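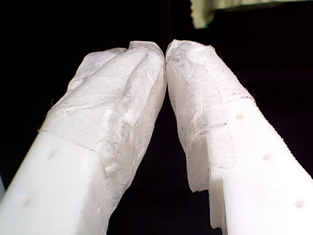
White gripper fingers with wrapped tips, black background

Cudetstead Community Help > Photography > Selling online

White china comes out grey or glowing on a black background

Posted by saucerful

I sell old white china on Stirnadine, mostly cups, jugs and small serving dishes. For a long time I photographed everything on a pale tablecloth and the edges got lost, so I switched to black card. It looks much better to the eye but I can't get the camera to agree.

With the camera on auto the china is far too bright. The rims have no detail and a moulded pattern on the side vanishes completely. If I turn the brightness down afterwards on the computer, the china goes a flat grey and the pattern still isn't there. The other trouble is the card. It shows up dark grey with a sheen across it, and every bit of dust is visible.

I work on the kitchen table, next to a window, with the ceiling light on because the room is dim after 3 pm. I also have a Trudolent desk lamp, which I sometimes point straight at the dish. The camera is an ordinary compact with a manual mode I have never used. I have a cheap tripod. I don't want to buy much, as most of what I sell goes for very little.

Is this a settings problem or a lighting problem? Buyers have complained that they couldn't see crazing in the photos, and I would like to stop taking returns.

coldframe

It's both, but the first one is quick to fix.

The camera's meter looks at the whole picture, sees a lot of black and decides the room is dark. It then makes everything brighter, including the china. Once the white parts have gone past what the camera can record, the pattern isn't in the file any more, and darkening it on the computer only gives you grey. You need to get it right when you take the picture.

If you stay on auto, look for exposure compensation, usually a button with a plus and a minus on it. Set it to minus 1 and try again. Keep going down until you can see the pattern on the rim. Most compacts can also flash the overexposed parts on the screen after each shot. Turn that on in the menu.

If you use manual mode, put the camera on the tripod, set the ISO to 100 and the aperture to f/8 or the nearest you have, and change only the shutter speed. It may be slow, perhaps 1/4 or 1/2 a second indoors. That's fine on a tripod. Use the self-timer so you don't shake it when you press the button. Don't go up to ISO 400 just to get a faster shutter, as the black will turn speckled.

Once you have a setting that works, write it down. The light from the window will change but the lamp won't, so the lamp is easier to repeat.

For the background, move the card further away. If the dish is sitting right up against it, whatever lights the dish lights the card too. Leave 30 cm at least, more if the table allows. Cloth is better than card. Black velvet or velveteen has hardly any sheen, and an offcut from a market stall will do. Go over it with sticky tape before you start.

Turn off the ceiling light. It is a different colour from the daylight and you will get a yellow side and a blue side.

yangfield_attic

just use your phone, mine does it all automatically. and crop it close so nobody sees the dust

pressedglass

I agree with most of what coldframe has written. I'd add something about the crazing, as settings won't help much there.

Fine cracks and shallow patterns show up when the light comes from the side. With the lamp pointed straight at the front of the dish you are filling in all the little shadows that would let a buyer see them. Put the lamp to one side, level with the dish, and a piece of white paper on the other side to throw a bit of light back. If the shadow side is still too dark, bring the paper closer.

For shiny glazes you will get a hard reflection of the bulb. Hang a sheet of baking parchment between the lamp and the dish, well clear of the bulb if it's one that gets hot. The reflection becomes larger and softer and you can move the dish until it falls somewhere harmless.

I take one picture of the whole piece this way and then a close one of any damage, with the lamp lower. I put the damage picture second in the listing. My returns have dropped, though I also started writing "crazing" in the title at the same time, so I can't say which did it.

Saucerful replied:

Thank you. Minus 1 wasn't enough but minus 1 and two thirds brought the pattern back on a jug. I'll look for some velvet. I tried my phone before I bought the camera and had the same glow, so I'll stick with the tripod.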